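Vorkia — co-op dungeon crawler, base game + map pack

Pre-order open now, ships in December. One to four players, couch or online. 14 dungeons, 762 items to loot, no microtransactions. Save files from the Ferkton demo carry over.

Boxed edition limited to 1,000 copies. Comes with cloth map, sticker sheet and a short art book by Evaristo Quezada. Download key is in the box — dont toss the insert.

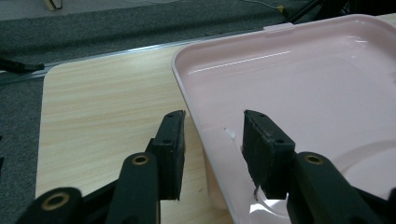
Dice for the bonus tabletop mode not included, any standard set works. Roll in a shallow plastic tray, a pale pink one is fine, so they stay off the table. Rules are on page 2 of teh booklet.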